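News Music Telly Stage Letters Back issues

Newsletter > Music > Comebacks

June | By the Music Desk

Durano are back, and the hair is back too

I've been waiting to write this one for so long that I'd half forgotten how to type the name. Durano, the synth-pop trio who soundtracked every school disco I ever sulked through, played their first full show in 22 years on Saturday night, and they did it at the Pacheco in Drodcombe, the same seaside theatre where they said goodbye. I was there, four rows from the back with a bad cold and a carton of orange juice, and I wouldn't have swapped seats with anyone.

If you weren't around the first time, a quick bit of catching up. Durano had one enormous summer, two very good albums and a third album that sold so badly it was in the bargain bins by Christmas (I own two copies of it, and I will defend side two until I drop). Then they stopped. There was no big row in the papers and no tell-all book. One of them went into teaching, one moved abroad and came back again, and one wrote jingles, including the one for the carpet shop that you're humming right now if you grew up anywhere near Drodcombe.

So when the posters went up in the spring, plain black with the old slanted lettering and a date, people assumed it was a tribute act. My sister rang the box office to check. All 900 tickets went in a morning, and the theatre's phone line fell over before elevenses.

Now, the hair. I know you want to hear about the hair, because most of the emails I've had since Saturday have been about nothing else. The first publicity shots came out a fortnight ago and showed all three of them with their natural grey, cropped short, looking like very stylish librarians. I loved it. The fan pages did not all love it. One thread under the picture ran to over 425 comments, and I read far too many of them over my lunch. Some people were lovely about it, some were quite upset, and one person wanted to know who had been in charge of the lighting.

Well, they had kept something up their sleeves. The curtain rose on the opening notes of "Paper Lanterns" and there they were in full wedge, sides shaved, fringe over one eye, the lot, in that exact shade of copper from the second album sleeve. The noise! I have never heard grown adults scream like that at a fringe. By the third song two of the wigs had come off and been thrown into the crowd, and the short grey hair was out for the rest of the night and looked brilliant under the lights.

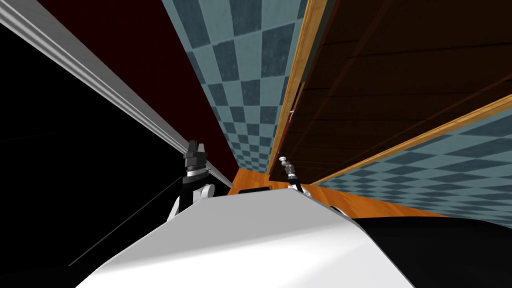

White robot torso with two grippers, in a computer-rendered view.

They played for 80 minutes with hardly a pause. The voices have dropped a little, and a couple of the highest bits have been moved down to suit, which I thought made "Harbour Road" far sadder and far better. The drum sounds were the old ones, all snap and echo. The keyboard solo in "Second Post" went on a bit too long, just as it always did, and the whole room did the handclaps in the right places without being asked.

There were three new songs. I went in dreading them, as you do, and came out wanting to hear two of them again straight away. The slow one about a car park is a keeper. The fast one hasn't got a proper title yet and was introduced as "the one we nearly finished", and it has a chorus that I've been singing at the cat ever since. I'm less sure about the third, which has a spoken bit in the middle, but I was blowing my nose for some of it so I'll give it another go.

The clothes deserve a paragraph. Big shoulders, of course, but much softer than the old ones, in a sort of deep plum for the first half and then cream suits for the encore. The cream suits were a risk given the amount of glitter coming down from the roof. From where I was sitting they looked terrific, and I'd happily wear the jacket to a wedding. There was also a cape, very briefly, which got caught on a microphone stand and was then left there, hanging, for the next two numbers.

The Drodcombe crowd were a treat in themselves. I saw original tour T-shirts stretched over all sorts of middles, a good few teenagers who knew every word, and a whole row near the front who had come as the cover of the first album, painted squares on their cheeks and everything. In the queue for the loo I got talking to a woman who had been at the farewell show and had kept the ticket stub in her purse all this time. She let me hold it! It was gone pale blue and soft like cloth.

What happens next is the question, and I can tell you a little. "Paper Lanterns" will turn up in the new series of Preser, the telly drama about the failing department store, in an episode set at a staff party. I'm told it gets played nearly all the way through, which hardly ever happens to a song on telly. If the same thing goes on that usually goes on after a good song lands in a popular show, I'd expect a lot of new people to find Durano in the autumn, and I'm a bit jealous of anyone who gets to hear that first album fresh.

As for more concerts, the band said from the stage that they'd "see how the knees are". The Pacheco would have them back tomorrow if the cheering from the staff at the bar was anything to go by. I'd love to see them somewhere with room to dance, as the seats at the Pacheco are tight and the man next to me had to do all his dancing from the elbows down - he did it very well.

The first two albums are easy enough to find second-hand, and please do look out for the third while you're there. Start with side two. If you were at the show and you caught one of those wigs, write in, I'd very much like to know where you've put it.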